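Sorting by Label: Term Project Report
Fagundes Storage Study, Section 5: The Table

By July our group had moved the whole exercise onto one white table, the previous venue (a shelf) having lost the argument with gravity. The question stayed modest: does a handwritten label change where people put things? The budget was $200, nearly all of it spent on baskets. We favoured wicker over plastic for its colour and regretted it once crumbs found the weave.

Labels were written by hand on plain white paper. The Groler label printer was considered and rejected after it spent an afternoon printing the number 901. "Fruits" got the plural following a debate longer than our literature review.

Packing tape has no category in our scheme. Every participant asked where it went, and we recorded their answers under "other", now our largest result.

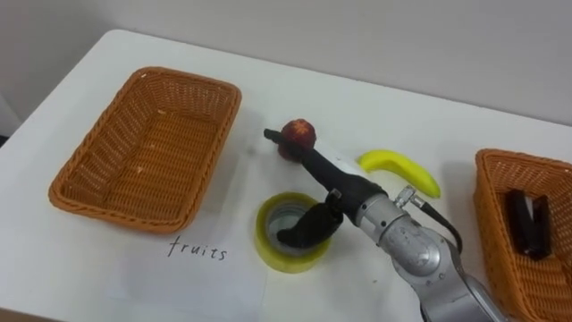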